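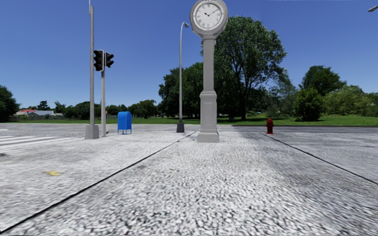 I've been teaching a pavement robot to cross the last bit of a street to a corner, by remote control, in a simulator, mostly in my dressing gown. The job is called Merby (the project, that is, the robot hasn't got a name yet) and my part of it is driving. You sit there with a gamepad and go where a sensible robot would go, the computer writes down what the robot saw and what your thumbs did, and later a model tries to learn one from the other. That's it! I had pictured something much grander. My usual trick on the corner run is to pick the big post clock with the Roman numerals and head for it, keeping well to the right of that thin dark seam, because past the seam you're on the road, and the road is the same speckled grey as the pavement. It took me a good few goes before I stopped drifting over it.

We're meant to hand in 380 clean runs for this street by the end of February and I'm on 355, so I can nearly smell the finish. Clean means no bumping into things, no wheels on the road, and no sitting still for ages while you reach for your tea. I've lost more runs to the tea than to anything else. The recorder keeps going, you see, and a robot trained on me would stop dead every few minutes and stare at a bin.

The bit I didn't expect to find hard is how much my own steering gives away. When I walk down a street I don't think about going straight, I just go. With the sticks I was making tiny corrections all the time, left a bit, right a bit, left a bit, and when Deepika Ramasamy played my first batch back at double speed it looked like a shopping trolley having a panic. She was very kind about it. Her advice was to look further ahead and let the small wobbles sort themselves out (my driving instructor told me the same thing years ago and I ignored him too). So now I pick a spot in the distance, push the stick forward and try to leave it alone. My thumbs hurt less as well.

There's also the delay. The simulator doesn't run on my laptop, it runs on a machine in Skellham, and on a good evening there's 120 milliseconds between my thumb and the wheels. You'd think you wouldn't notice. On a straight stretch you don't, but on a turn you ask for it, nothing happens, you ask for a bit more, and then you get both lots at once. I now start my turns early and let go of them early. Kofi Tsikata has a setting that hides the lag by moving the robot on your screen before it has moved for real, and I tried it for a whole evening and hated it. I felt as if I was driving a ghost.

After the plain runs came the recovery runs, and these I really enjoy. You put the robot somewhere stupid on purpose, pointing at a wall or a bit too near the kerb line, and only then start recording while you get it out again. The idea is that if the model only ever sees perfect driving, it won't have a clue what to do the first time it goes slightly wrong. I spent a happy hour getting myself in trouble alongside the big brick building and then creeping back out to the middle of the paving, where the dark joints between the slabs give you something to line up on.

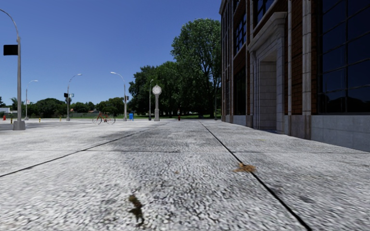

Wumpini Wumbei read a draft of this and asked whether I go round dead leaves or straight over them, and whether I do the same every time, as the model will only be as sure of itself as I am. Well, that stopped me. I went back through my runs and I'm all over the place. If I'm fresh I steer round, if it's late I plough through. Neither is wrong, I think, but if you show a robot both with no pattern to it you might get something that aims down the middle of the two choices and makes a mess of each. So I've made myself a rule: flat litter gets driven over, anything that stands up gets a wide berth, and if I can't tell which it is, I slow down and go round. It's on a sticky note on the monitor.

I'm redoing the worst of the late-night ones, which pushes my total back a bit (sob). Once this street's done there's a second one, Hollthorpe, with narrower pavements and people walking about in it, and I've been told the target there is 1,000 runs. I've ordered one of those gamepads with the softer sticks. If anybody has a good stretch for sore thumbs, please put it in the comments.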